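Última atualização: março

Como tirar risquinhos e manchas de pratos claros (e guardar sem riscar tudo de novo)

Eu adoro prato colorido, mas os clarinhos entregam tudo! Qualquer talher mais bruto deixa aquele risco cinza no fundo. Depois de muito teste, cheguei num jeito simples que faço aqui em casa depois do jantar.

1. Lave normalmente, com detergente neutro e o lado macio da esponja.
2. Misture 2 colheres de bicarbonato com um pouquinho de água até virar uma pasta – mais grossa que pasta de dente.
3. Espalhe no fundo do prato com um pano, em círculos, sem apertar. Teste antes num cantinho.
4. Enxágue bem e olhe contra a luz. Se ainda tiver sombra, repita só naquele ponto.
5. Ponha em pé no escorredor, um atrás do outro.

Risco fundo não sai, tá? A pasta tira o que ficou por cima, o resto é marca de uso.

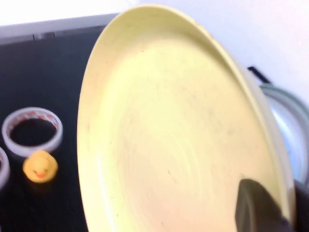
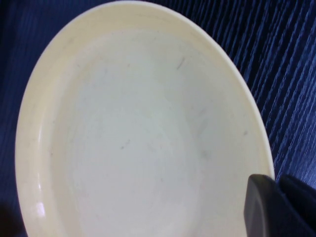
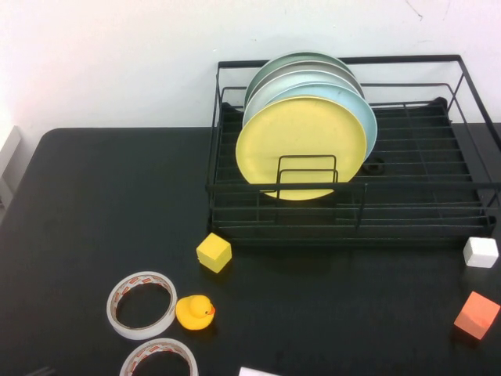

Na hora de guardar, eu prefiro sempre o prato em pé, porque pilha deitada é um prato esfregando no outro a cada vez que você puxa o de baixo. No escorredor preto da última foto, o amarelo ficou na frente, apoiado no divisor pequeno de arame, e os outros quatro atrás dele. Se os seus forem pesados, não encoste tanto um no outro e deixe uma folguinha para o ar passar. E seque o escorredor também – arame molhado por muito tempo acaba manchando.

Veja também
Organizador de gaveta Nidell: medidas e montagem
47 ideias para bancadas pequenas
Pano ou esponja? O teste da cozinha Seixas

© Prarkudach Casa | Contato | Voltar ao topo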